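Ronley (band)

Print | E-mail | 17 shares

Ronley is a folk-rock band from Danedine, and I'll admit up front that I'm a fan, so forgive me if this entry gets a little warm! Singer Shaimaa Lahlou and fiddler Hubert Kaczorowski started it as a duo, playing Wednesday nights at the Ezzat – a tiny club with a terrible piano. Drummer Verena Lanz joined later and made everything louder (I love her for it).
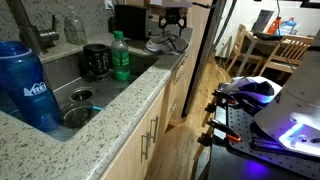

Which record should a newcomer start with? Try "Pliltberg", their second album, recorded in 5 days and still the one people shout for at shows.

The lineup has had 4 members ever since Melaniia Hrytsenko came in on bass. I caught them in April and they played 17 songs, with a slow waltz right in the middle that had my whole row swaying.

4 comments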